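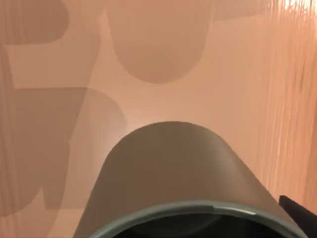 Re: [sim-teleop] Wrist view and close approaches

On May 11, 2026, a list member at the Trarnulthorpe lab wrote:
> We are collecting demos in sim by remote control, wrist camera only.
> Operators do fine until the last bit of the approach. Then they slow
> down, back off and come in again. We have 500 demos and 115 of them
> have at least one back-off near the surface. Should we throw those
> out before training? Also, is it worth turning shadows off in the
> renderer? Two of our operators say they are distracting.

I would keep the shadows. When the camera is close to a plain surface and the housing covers the lower middle of the view, there isn't much else to judge distance by. We turned them off at Caltdale in March to save render time and our operators started pushing into the surface. We turned them back on after 2 sessions.

What did help was using fewer lights. With several lights the arm throws several shadows on top of each other and it is hard to tell which one belongs to which finger. One main light plus some fill gave us a single shadow people could follow in.

On the back-offs, it depends on what you train. We had 451 usable demos for the Bastos task and left the back-offs in at first. The policy learned to hover. It would get close, stop, and lift away again, sometimes over and over. We trimmed the hover part out of each demo and kept the rest, and that was better than dropping whole demos. If the operator comes back in from a clearly different position, I would keep all of it, as that is a real correction and you want the policy to see it.

Two other things to check:

Scale down the hand controller near the surface. Ours drops to half speed on a foot pedal.

Give the operator a second fixed view, even if the policy never gets it. Some people will object that the operator then knows more than the policy does. For us it was a fair trade.

I can send the trimming script. It reads the Zulport log format only, so you may need to convert first.

> Also, does anyone record gripper force in sim?

We do, but have not used it for anything yet.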